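About Merkik

Merkik is an independent training college for people who work, or wish to work, with children under seven. The college was founded by Marcelle Charpentier in two rented rooms above a bakery in Tolentino Street, where the first intake of 24 students attended evening classes and spent their mornings in local nurseries. It remains a small institution by choice. Teaching groups are kept to a size in which every tutor knows every student by name.

The college is governed by a board of seven, chaired by Halldóra Sveinbjörnsson. Day-to-day direction rests with the Principal, Mylene Galang, who joined the staff as a tutor in early language and was appointed to her present post in January.

Our Courses

Merkik offers a one-year certificate, a two-year diploma and a programme of short courses for nursery staff already in employment. Certificate students attend for three days a week and spend the remaining two on placement. The diploma adds units in child health, family law and the management of a small setting. To date, 1,688 students have completed one of the two main awards, and a further 839 have taken a short course.
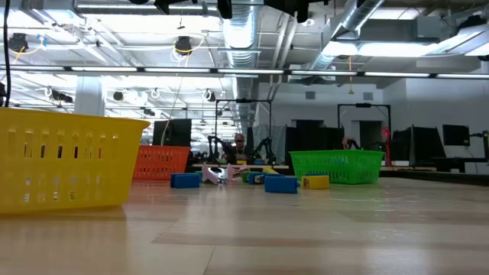

Coloured baskets and blocks on a wooden tabletop.

Placements are arranged by Edgardo Pangilinan and his office. Students are asked to travel no more than an hour each way, and those with children of their own are given first choice of setting. Each student is visited by a tutor twice a term, and a written report is shared with the student before it is placed on record.

Our Buildings

The main building stands in Ostosmont Road and houses the lecture rooms, the students' common room and the library. The library holds 3,000 volumes, among them a collection of picture books in translation given by the Charpentier family. It is open to former students without charge. The Fusteck Annexe, a short walk away, is used for short courses and evening meetings.

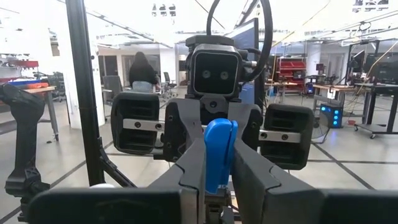 A bright blue clip, held upright.

Fees and Bursaries

Fees are payable by the term. A bursary fund meets part of the cost for students on low incomes, and applications are considered in confidence by the Registrar, Marites Cabanatuan. Help with travel to placements is available separately - students should apply once their setting has been confirmed.

Visitors are welcome during term by appointment with the Registrar's office.

Related pages
Certificate in Early Years Practice
Diploma in Early Years Practice
Short courses for nursery staff
Placement handbook
Using the library
Bursary application form
Staff and board members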